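Progress report to the Fluneck Fund, second period, ending October

Project: *The Painemal House*, drama series, six episodes
Producer: Vitow Pictures
Prepared by: Rostislav Paulík, series producer

## Where we are

Filming on episodes one through four is finished. Episode five has two days left, both on the standing set at the Denero stages. Episode six has not started and is now planned for the first three weeks after the winter break.

At the last report we expected to be through episode five by now. We lost four days in total. Two went to flooding on the access road at the farm location, and two went when our lead actress had a throat infection and could not do dialogue. We used part of that time for scenes without her, but not all of it could be filled. The insurance claim for the illness days is in. The flooding days fall under the deductible and we are carrying them ourselves.

## Scripts

All six scripts are locked except for the last 20 pages of episode six. The writers want to change the order of the final two confrontations so the sister learns about the sale before the funeral and not during it. I support the change. It removes one night exterior and adds a longer kitchen scene on a set we already have. Revised pages are due before the break and will be sent to you when they arrive.

Your reader's note about the uncle in episode three was passed on. His scene at the notary's office has been restored in the cut. It was shot in full and only dropped in the first assembly for length.

## Cast and crew

There have been no changes in the main cast. One supporting role in episode six, the younger surveyor, was recast after a scheduling conflict with a theater run. The new actor has had a costume fitting and a read-through.

Our first script supervisor left at the end of episode two to have a baby. Her replacement worked alongside her for a week and the handover notes were good. The editors have reported one continuity problem from that stretch, a coat that changes between two shots in the barn, and they can cut around it.

The trainee scheme you asked us to include has 14 people on it, spread over camera, costume, art department, sound and the production office. Three of them have moved into paid assistant jobs on the second block. The location department could not take a trainee after all – the hours were too irregular – and that place went to costume.

## Post-production

Episodes one and two are at fine cut. Episode three is at second assembly and runs nine minutes long. Episode four is being assembled now. The composer has delivered themes for the house and for the father, and is working to picture on episode one.

We brought editing in-house to the Vitow office in place of renting suites, as agreed in the revised budget. Two edit rooms are running. A third is being set up for the visual effects work, which is mostly sky replacement and the removal of modern power lines from the valley shots. There are 110 effects shots in the current count, down from the number in the original breakdown because the storm sequence was simplified.

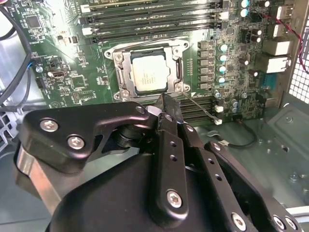 Sound is the area where I have some concern. The barn scenes have rain noise on the roof under most of the dialogue, and the mixer thinks up to half of it may need to be re-recorded. We have held three days for this with the cast while they are still under contract. If fewer days are needed we will release them.

## Money

Spending is close to plan overall. Locations and transport are over, mainly from the road repairs and extra vehicle hire at the farm. Set construction is under, and so are extras. The auction scene was budgeted for a much larger crowd and the director decided to play it in a half-empty hall.

We have drawn two-thirds of the contingency. I would like to keep the rest untouched until episode six is shot, and for that reason we are not asking to move any of it into the sound budget at this point. The cost report is attached separately, with the overages marked line by line.

## Audience and sales

The Denero preview showed episode one to nearly 400 people in October. Written comments were collected at the door. Most liked the pace of the second half, and quite a few lost track of which brother was which in the opening dinner. We have since moved one line so that both are named earlier – a small fix, and no reshoot needed.

The sales agent has started talks with two broadcasters. Neither has made an offer. Both asked to see episode two before going further, and they will get it once the temporary mix is done.

## Next period

- Finish episode five
- Final pages and read-through for episode six
- Lock picture on episodes one and two
- Dialogue re-recording for the barn scenes
- Second cut of episode three, at or near broadcast length

## Decisions we need from you

We need approval of the episode six script change, ideally before the crew contracts for that block go out. We also need your logo in its current version for the end credits. The file we have is from the development stage and the wording under it has changed since then.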